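Home Our Story Classes Visits Shop Contact

About us

2 min read

Fluvville Tidy School began in a spare bedroom in Jerside with nine people, a kettle and an enormous pile of odds and ends tipped out on the bed. We had such a good evening that everyone asked to come back the next month and bring a drawer of their own! We've been running classes ever since, and we still love nothing better than a really hopeless drawer.

We teach people to sort out the small stuff. There are plenty of books and courses about wardrobes, lofts and garages, and some of them are very good, but we've always been drawn to the little things that drift about a home: hair ties, keys, clips, odd straps, foreign coins, the spare button from a coat you gave away years ago. They take up hardly any room and they cause a shocking amount of muttering by the front door.

Our classes

The Drawer Evening is still our most popular class. It starts at 7 pm and lasts 2 hours, with a break for tea and cake halfway through. Bring one drawer (the whole thing, if it comes out) or a bag of whatever lives on your bedside table. We sit 15 to a class so that there's space to spread out, and we lend you trays, labels and little boxes to try before you decide what you need at home.

Bedrooms and Shelves is a daytime course for anyone who wants to go further. We look at what sits out on show, what goes behind a door and what to do with the things you keep purely because you're fond of them. We're very much in favour of those, by the way. A shelf with nothing silly on it is a bit sad.

For families we run Small Hands, Small Things every August at our Gruseck hall. Children are brilliant sorters — far quicker than their parents — and they come up with groups we would never have thought of. One year a whole table was arranged by what would float.

Home visits

If you'd like us to come to you, we cover Jerside, Gruseck and most of the villages out towards Lodhi. A visit is a morning or an afternoon, and we work alongside you the whole time. We won't throw anything away without asking, and we don't bring a skip. Please don't tidy up before we arrive! We'd much prefer to see where things land on an ordinary day.

Where we are now

There are 22 of us these days, teaching in three places, and the Lodhi room has finally got decent lighting and a proper sink. We're hoping to add a morning class there for people who work shifts, so do get in touch if that would suit you. 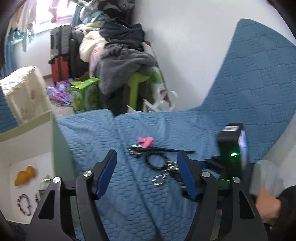

Our favourite way to begin is still the one from that first evening in Jerside: clear a flat patch on the bed and put the small things down where you can see them. A plain cover makes it much easier, and a light blue quilt does the job beautifully, with a black spiral hair tie, a pink clip and a bunch of keys all showing up at a glance. Then you start putting like with like. Keys want a home near the door, hair things want a pot or a fabric basket, and a rubber duck can stay on the shelf for as long as it pleases you.

Contact: Fluvville Tidy School, Jerside | © Fluvville Tidy School | Back to top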